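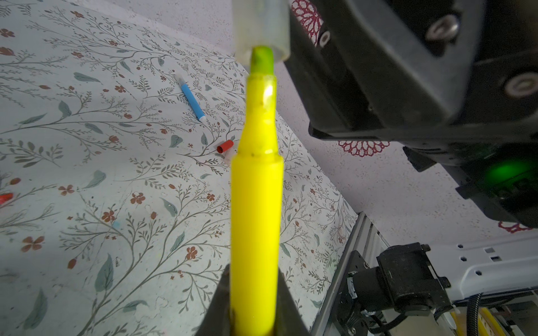
Textmarker und Faserstifte, Bestand Nallau

Die Bestandspflege der Schreibmittel am Standort Nallau erfolgt jährlich. Geprüft werden Textmarker und Faserstifte aus den Kursräumen, jeweils im Februar, vor der Neubestellung bei Altıntaş. Der Bestand umfasst 1761 Stifte, davon 161 gelbe Textmarker. Beurteilt werden Spitze, Schaft und Sitz der Kappe. Beim gelben Marker ist die Keilspitze grünlich verfärbt, auf dem schmaleren oberen Teil sitzen kleine dunkle Flecken und Schrammen. Verfärbungen dieser Art werden als Mangel der Stufe 1 geführt, der Stift bleibt im Umlauf, sofern der Probestrich auf weißem Papier gelb ausläuft. Die Kappe ist durchscheinend mattiert und sitzt an der Spitze. Auf dem Tuch mit Zweig- und Blütenmuster liegen ein blauer Marker mit weißem Ende und eine kleine rote Markerkappe.

Hinweise zur Zuordnung

Gelb, Keilspitze: Probestrich 100 mm, einmal breit, einmal über die Kante. Bei grüner Verfärbung Strich wiederholen, bis der Farbton konstant bleibt. Flecken am Schaft trocken abwischen, kein Lösungsmittel.

Blau: Probestrich auf Papier der Sorte Lilbridge, 70 g/m². Durchschlag auf der Rückseite notieren.

Rot: Einzelne Kappen werden in Fach 4 gesammelt und nach Durchmesser sortiert. Kappen mit Riss am Rand aussondern.

Lagerung: waagerecht, Kappe geschlossen, Schubladeneinsatz Plaltance. Faserstifte und Textmarker getrennt. Mehr als 70 Stifte pro Einsatz sind nicht zulässig, der Auszug verkantet sonst.

Ausgesonderte Stifte bis Monatsende in den grauen Behälter neben der Ausgabe. Ersatz für Textmarker in Gelb wird ab März ausgegeben.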